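The Sofa Will Outlive Us All

My first sofa cost 200 dollars and came up three flights of stairs on the backs of two friends who no longer call. It was sold to me as a sleeper. I never slept on it, although the cat did, and a college roommate once claimed to.

Since then I have owned four more, and I have come to believe that a sofa is the only big purchase people make after sitting on it for less than a minute. We test-drive cars. We walk through houses twice, opening closets. Then we spend 3000 dollars on the thing we will spend our evenings on, having bounced on it once in a showroom in Clevow with our coats on. 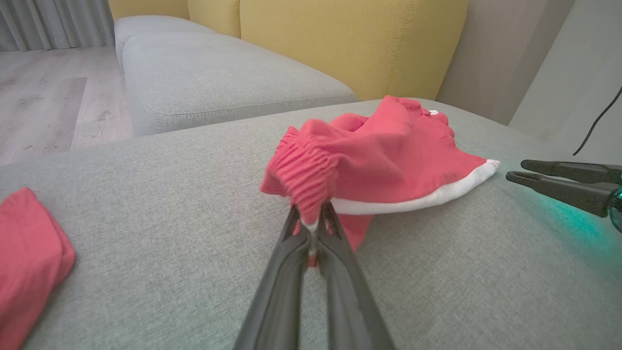
The names don't help. Last May I was shown a model called the Olmedo, which the salesman described as "a conversation piece," and a nearly identical one called the Skemomau, which he described as "more of a family piece." The difference was the legs. I asked which was more comfortable and he said that depended on how I lived. I live lying down, mostly, with a plate.

Gray is what everyone buys. The showroom had 17 fabrics on a ring, and I would call most of them gray, though the ring called them Fog, Harbor, Pewter and, in one bold case, Oat. People say gray goes with everything. It also goes with laundry, which in my house has been using the left cushion since winter and has yet to pay rent.
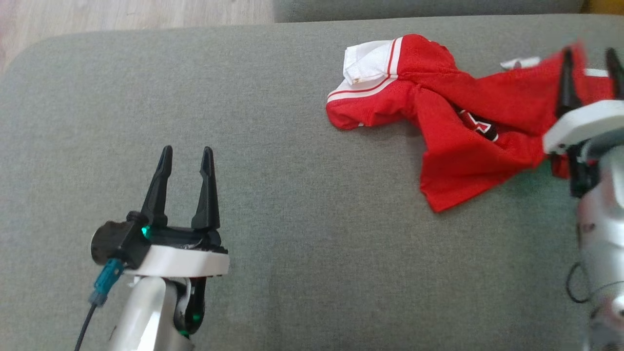 I went with Harbor in the end. Delivery was promised in 2 weeks and took until August, by way of a warehouse in Zatudport, and the driver wanted to know who had measured the door. I had measured the door – I just hadn't measured the hallway.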